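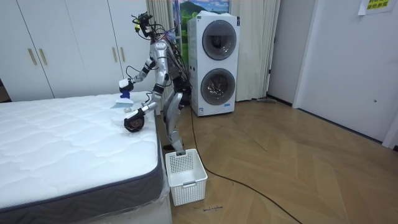

Section 3: First bedroom run

Right, so the frame is bolted together, the arms move when you ask them to, and you've done the bench checks in Section 2. If you haven't done the bench checks, go back and do them, please. I skipped them on my first build and bent a wrist bracket (Nuala Rafferty at the Vellosstead workshop straightened it for me, and I owe her a lot of biscuits).

I do all my first runs at a mattress. It's soft, it's a good height for the arms, and the quilting gives the tool something to work along. Strip the bed completely. Sheets get into the fingers and then you're there all evening.

Before you switch on

1. Clear the floor on the side you're working from. I keep a plastic laundry basket near the legs for anything picked up off the bed, and it should start the run empty.

2. Stand the robot alongside the mattress with one leg forward and one back. Mine tips if the feet are level, and yours will too if you've used the Zetura hip joints.

3. Run the power lead out behind the legs and away across the floor. Leave plenty of slack. On a wooden floor I put a strip of tape over the lead once I'm happy with where it goes.

4. Look over the cables on the back and shoulders. They will be a tangle, mine always are, but no loop should be able to drop into an elbow when the robot leans.

CAUTION: The loose wires round the head unit are the easiest thing on the whole machine to pull out. Don't steady the robot by its head! Hold it at the torso shell.

Fitting the tool

5. The cleaning tool goes in the white gripper, the one with the blue section. Close the gripper on the handle by hand first, then set the grip to 21 in the Shehu panel. Any higher and the handle creeps round.

6. Leave the black gripper free. It does the picking up.

7. Put one small light thing on the mattress near the edge, within reach of the black gripper. A rolled-up sock is fine.

The run

8. Switch on, wait for 11 beeps (yes, eleven, Toivo Peltonen wrote that bit and won't change it) and choose LEAN.

9. The robot bends forward and brings both arms over the edge. Keep your hand on the stop button the whole time.

10. Lower the tool until the flat head sits against the mattress cover, then choose STROKE. Keep the stroke length at 300 mm to start with. I know it looks timid.

11. Now bring the black gripper down beside your sock and stop just short of the cover. Check the height from the side before you let it close.

NOTE: If the tool skips over the stitching, lower the stroke speed before you touch the pressure. Hauwa Akande and I spent most of March turning the pressure up and all we got was a sulking shoulder motor.

CAUTION: If there's still plastic wrap on the bed, watch the bottom corners. It slides underfoot, yours as well as the robot's.

When you've had three clean strokes in a row, press STOP, choose STAND and wait for the torso to come upright before you reach in for the tool. Then save the settings as Vullis-bed and carry on to Section 4, where we do the basket.

Print this section | E-mail this section
Questions: Nkechi Yusuf, Vellosstead workshop | © Vellosstead | Back to top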